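4. Care and cleaning of your wooden paddle brush

This section is for the Feltodov paddle brush with wooden pins. Please read it one time to the end before you begin, since some steps must be done in the right order. For the first use of a new brush, see section 3. For the travel comb, see section 6.

4.1 How often to clean

Remove loose hair after each use, or at least every second day. Wash the brush every two weeks. If you use hair spray, dry shampoo or oil, wash it once a week. These products make a grey film at the base of the pins, and the film is harder to remove when it becomes old.

Do not wash the brush more often than once a week. Wood does not like to be wet many times.

4.2 What you need

- a comb with wide teeth, or the cleaning rake from the box
- a small bowl
- 600 ml of lukewarm water
- a few drops of mild shampoo, without colour
- an old toothbrush with soft bristles
- two dry cotton cloths
- small scissors with round tips (only if there are knots)
- wood oil for care (see 4.5)

CAUTION: Do not use washing-up liquid, soda, vinegar or any alcohol. They take the natural oil from the pins and the surface becomes rough. A rough pin can break the hair.

4.3 Removing the hair

1. Hold the brush by the handle with the pins up. Put your other hand under the head, not on the pad.

2. Put the teeth of the comb between the rows, near the handle, and pull slowly towards the top of the head. Lift the hair when it comes together in a roll.

3. Repeat from the left side to the right side. The outer pins lean to the side, so go along them in their own direction. Do not press them to stand straight.

4. If the hair is in a knot around the base of a pin, cut the knot with the small scissors. Keep the scissors flat and cut only the hair. After this, pull out the pieces with your fingers.

5. Turn the brush over and knock it softly two or three times on the palm of your hand, so that the dust falls out.

Note: Do not knock the brush on the edge of the basin. The round ends of the pins can become flat, and then they scratch the skin of the head.

Each pin sits in the cushion and can move a little when you touch it. This is normal and it is the reason why the brush feels soft when you use it.

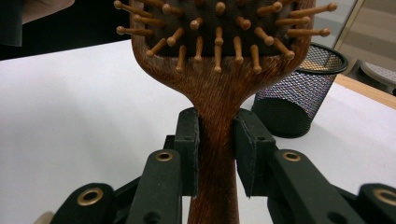
If one pin goes deeper than the others, do not pull it with pliers. Press softly on the cushion next to the pin with your thumb and the pin will usually come back by itself. If it does not come back, or if it comes out completely, stop using the brush and read section 4.7.

4.4 Washing

1. Pour the water in the bowl and add the shampoo. Mix with the toothbrush until you see a little foam. The water must not be hot.

2. Dip only the toothbrush in the bowl. Shake it one time, so that it does not drip.

3. Hold the hairbrush with the pins down, over the basin. In this position the water runs away from the cushion. Work from below with the toothbrush, between the rows, with small round movements.

4. Clean the ends of the pins with a corner of the first cloth, wet and well squeezed.

5. Wash the toothbrush in clean water and go over the pins again, until there is no more foam.

6. Wipe the head and the handle with the wet cloth, always along the grain of the wood. Dry immediately with the second cloth.

7. Put the brush on a dry towel with the pins down. Leave it until the next day in a room with fresh air.

CAUTION: Never put the whole brush under water and never leave it in the bowl. There is a small air hole in the cushion. If water goes in by this hole, it stays behind the cushion for a long time and the wood can swell or have a bad smell.

CAUTION: Do not dry the brush on a radiator, in the sun or with a hair dryer. The wood can split at the neck, where the handle meets the head.

4.5 Oiling the wood

Oil the handle and the back of the head two times in a year, or when the colour looks dull. The brush must be completely dry. We recommend the Prondton care oil, but pure linseed oil is also suitable.

1. Put one or two drops on a soft cloth.
2. Rub the oil in the wood, along the grain. Do not oil the cushion and do not oil the pins.
3. Wait 27 minutes and take away the rest with a clean part of the cloth.
4. Do not use the brush before the next morning.

CAUTION: A cloth with linseed oil can start to burn by itself. Put it in water after use, and dry it flat outdoors before you throw it away.

4.6 Storage

Keep the brush in a dry place, lying on its back or hanging. When you travel, use the cotton bag and do not put heavy things on the pins. A wet bathroom shelf is not a good place for it.

4.7 Spare parts

The cushion with pins can be changed, order number 2715. The handle and head are one piece and cannot be repaired. Please do not glue a pin yourself, the glue makes the cushion hard and the next pins will also come loose. How to change the cushion is explained in section 5.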